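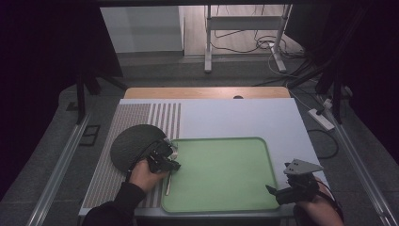
Workshop tips: keeping a two-arm bench controller well behaved

Set the workspace origin from the board, never from the table. Tables get nudged. If the planner takes its zero from a corner of the board, a shifted table costs you one touch-off instead of a morning.

Patterned mats and depth

Fine stripes upset stereo matching. Where the bands are narrow and regular, the matcher locks on to the wrong one and the surface appears to step up or down. Two settings help:

Raise the uniqueness threshold until the false steps go, then stop.
Fit a plane to the board first and clamp mat points to it before segmenting.

Wilma Verstraete uses the second only. It is slower on the first pass and gives less trouble later.

Trays with a rim

Model the rim as its own collision body. A flat box for the whole tray makes the planner refuse every grasp inside it, and a bare floor makes it clip the edge. Leave 4 mm of clearance over the rim on approach. Shadows inside a plain tray get picked up as objects if you segment on brightness, so use hue.

Soft and domed parts

Close on force, with a width limit as backstop. Felt and sponge keep giving after first contact, and a width-only command will either crush the part or drop it. Log the width at first contact as well as the final width. Ertuğrul Özkan found most of our bad labels by plotting one against the other.

Thin utensils

Spoons and sticks vanish when the point cloud is thinned. Keep a second, unthinned cloud for anything narrower than the voxel size, and search it only near the tray. In Tellarow the setting is under Perception, Filters. It goes back to default after an update, as it did in November – check it.

Two hands, one clock

Stamp both grippers from the same clock. Separate clocks drift, and a handover that looks clean in the log may be nothing of the kind. Resync every 600 seconds and write the offset to the log header.

Cables

Give each cable a keep-out volume wider than the cable. It moves, the model does not.

Saving settings

One file per bench, with the date in the first line. Ours was last changed 17 May 2020 and runs to 57 lines, nearly all of them defaults that could go.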